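Buscar en el sitio
Buscar
Lectura: 2 min

«La sal gruesa se compra una vez y dura meses»

La encargada de compras de Grasso, una casa de comidas con 30 cubiertos, lleva ocho años decidiendo qué entra en la despensa. Nos recibe el 29 de marzo, después del servicio, y empieza por lo que más le preguntan los clientes: la sal.

«Gastamos 139 kilos al año, contando salazones y pan», explica. «La gente cree que compramos varias clases carísimas. Compramos dos: una fina para la masa y otra gruesa para el pescado».

La fina llega de Natell en sacos. La gruesa la cambió en marzo del año pasado, cuando el proveedor anterior subió el porte. Ahora la pide a Stekport y dice que no ha notado diferencia en el plato — en la factura, sí.

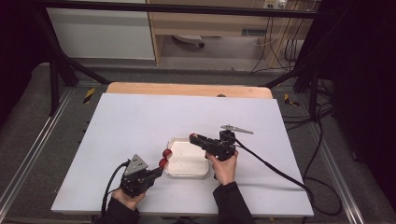
Sobre la humedad es tajante. «Si la despensa es húmeda, la sal se apelmaza. Tarro con tapa y lejos de los fogones. Lo del arroz dentro lo hacía mi madre y yo no lo hago».

También pesa siempre. En la cocina nadie sala la masa a puñados, aunque reconoce que con los guisos cada cual tiene su mano. «Un cocinero viene de una casa donde se salaba al principio y otro de una donde se salaba al final. Discuten y yo no me meto».

El último pedido anual de secos sumó 1.359 euros, con legumbres y harinas incluidas. Este año quiere probar los garbanzos de Sivent, que le han ofrecido a buen precio — todavía no los ha cocido.

Artículos relacionados
Bacalao en casa: desalar sin prisa
Harinas para pan de diario
Cómo ordenar una despensa pequeña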